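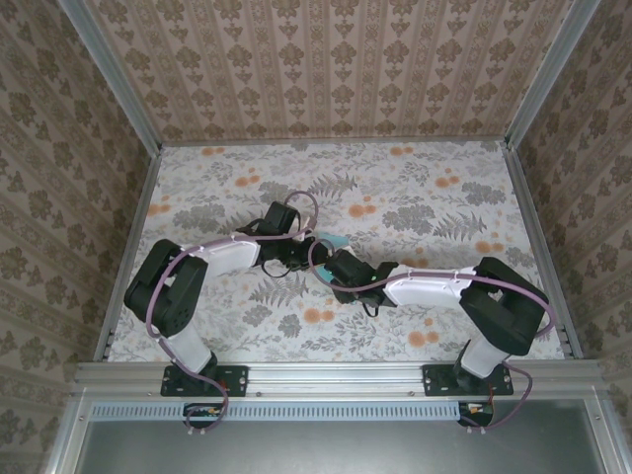
Why does the ground scoreboard show a different total from the scorer's tablet after a rain break?

The scoreboard is still reading the innings file that was open when play stopped. When the scorer resumes, Stoson starts a new file and the board has to be pointed at it by hand.

Ticket status: Resolved
Product: Stoson Scorer, tablet version, with Vostis board controller
Reported by: Ingvild Nordin, Trema Cricket Club
Handled by: Britt-Marie Björklund, support

Ingvild Nordin
We had a rain delay on Monday in the first innings. The tablet had us at 2/302 when we came off. After the restart the tablet kept scoring normally but the board at the ground stayed on 2/302 and the not-out batter stayed on 51. The online scorecard was right the whole time. I turned the board off and on again and it came back with the same score.

Britt-Marie Björklund
Thanks for the report. Can you tell me whether you used Suspend Play or End Session when the players came off? Also, please open Devices on the tablet and let me know what is written beside Feed.

Ingvild Nordin
End Session, I think. Lu was scoring at that point and I took over after the break. Feed says "Closed innings". The light on the controller is green.

Britt-Marie Björklund
Green only means the controller has a network connection. It doesn't check that the feed is current.

End Session closes the innings file. When you picked the match up again, the tablet copied the score into a new file, which is why the batter and bowler figures carried over and the online card looked fine. The board never got the new address. Please try this before the next match:

Open the match and go to Devices.
Tap the board name, then Release.
Wait for the board to go blank.
Tap Attach and choose the file marked Live.
Enter a dot ball, check the over count moves on the board, then undo it.
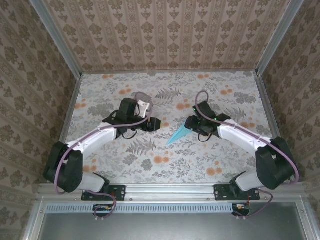

If the board doesn't go blank after Release, hold the reset button on the controller until the light turns amber, then start again from Devices. Your saved matches are kept on the tablet, so the reset won't touch them.

Ingvild Nordin
Release did nothing the first time. Reset the controller and then it attached. Dot ball came up on the board and the undo worked too. The colour of the batter's name is wrong now — it was yellow and has gone white.

Britt-Marie Björklund
The reset clears the display settings. Go to Board Layout, select your club layout and tap Send. For future breaks, use Suspend Play, including lunch and tea. End Session is for stumps.

Ingvild Nordin
Yellow again. I've put a note in the scorers' box for Lu. You can close this.

Britt-Marie Björklund
Closed. I have passed on a request for a warning when End Session is tapped with a board attached.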